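Cuaderno del taller de análisis - relaciones exteriores
Lunes, primera hora de la tarde

¡Por fin arrancamos con los acuerdos fronterizos! Llevo toda la mañana con el borrador del tratado entre Bretivville y Droststead (el ejercicio de negociación que escribió Feven para el grupo) y tengo la cabeza llena de ideas. Apunto lo que salga, luego ya ordenaré.

Lo que más me ha gustado es el artículo sobre el agua. Droststead está río arriba y ofrece un crédito para el embalse a 18 años, con garantía sobre los derechos de peaje del puente. Sobre el papel es generoso, pero Witold me hizo releer el anexo y el calendario de pagos empieza a apretar justo
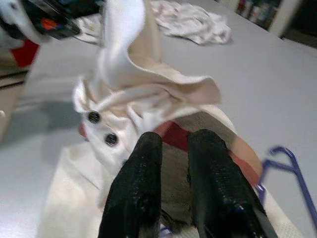

cuando terminan las rebajas arancelarias, o sea, cuando Bretivville tiene menos ingresos de aduana. ¡Qué buen detalle! En la partida anterior se nos pasó a todos. Quiero que el equipo de Bretivville lo descubra por su cuenta, sin pistas en la hoja de instrucciones.

Nhung propone que el crédito lo gestione una tercera parte, Vatden, que en el ejercicio hace de país neutral. Me convence a medias. Vatden vende cereal a los dos y algo va a querer a cambio - habría que darle un mandato por escrito antes de sentarlo a la mesa. Heikki dice que mejor dejarlo ambiguo y ver qué pasa.

Números del tablero, para no volver a buscarlos: 150 km de frontera común, 12 pasos abiertos, 4 con control sanitario. El mapa viejo todavía pone el paso de Partanen como cerrado y hay que corregirlo.

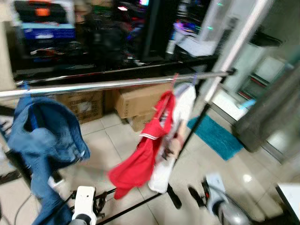 ¿Qué ocurre si una delegación abandona la mesa antes de firmar?
Se mantiene el acuerdo provisional de julio y la otra parte puede pedir una sola reunión de mediación, con acta.

Eso hay que pasarlo al reglamento, ahora mismo solo está en un correo de Amarachi. Me encanta la idea del acta, por cierto: obliga a poner en palabras en qué punto se rompió la conversación, y para el debate posterior vale oro.

Pendiente:

1. Reescribir la cláusula de revisión. Tal como está, cualquiera puede denunciar el tratado con un mes de aviso y se acabó el juego.

2. Preguntar a Heikki por su tabla de aranceles (la versión con el cereal separado, la otra no cuadra con el anexo). 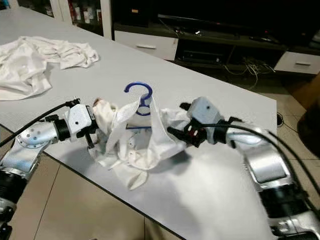 3. Repartir papeles. Amarachi quiere la cancillería de Droststead y creo que lo va a bordar. Nhung, prensa. Witold prefiere Vatden, con o sin mandato.

4. Imprimir el mapa corregido en grande y colgarlo antes de la sesión.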